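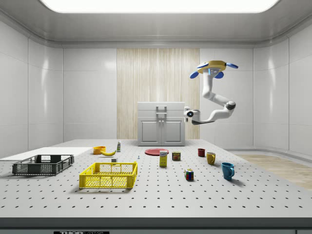

Sensory panelists, chilled desserts
Oncombe, Valham site

Panelists score custards, mousses and baked cheesecakes for texture, sweetness and aftertaste. Sessions start at 9:30 a.m. and run through March. No fragrance or coffee for one hour beforehand. 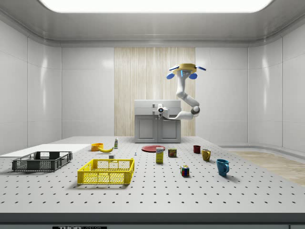 Applicants with milk, egg or nut allergies cannot be accepted. Pay is $400 for 6 sessions, issued after the last one. Apply to Eskil Midtbø, ref. 2256.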